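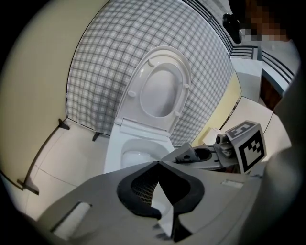

Bathroom, unit 2. Toilet lid and seat up, checked shower curtain behind.

February, started 8.40 am

Rental prep on the duplex, carrying on from the last page. Hala Erraji wants the listing text and the condition report to agree this time, so I am doing both from the same set of measurements.

Re-measured the living area with the Wiso laser. The old floor plan has the hallway counted twice, once in the living area and once by itself. Fixed on the master copy. The brochure still has the wrong figure and needs to go back to Tromitz before they print any more.

Land size on the council rates notice is 258 square metres for this side. The draft ad said 600, which is the whole block before it was split. Changed it and initialled the change.

Water meter: shared at the street, with a sub-meter for each unit. Tenant can be charged for usage if the sub-meter reading goes on the ingoing report. Reading taken, written on the yellow sheet, not yet typed up.

Keys: 2 full sets, plus one garage remote. The laundry door sticks at the bottom. Planed a bit off the edge and it still catches, so I'll have to take it off the hinges.

Colour for the touch-ups is still a guess. Tried the Plarnalum sample pot behind the bedroom door and it dried too grey. Leave it there, the door covers it.

Rent: Hala says hold at the current figure. I think we could ask $40 a week more with the carport included. To discuss.

Still to do: smoke alarm certificate, blind cord clips in the front bedroom, ring Abdel Rahman re the gutter quote.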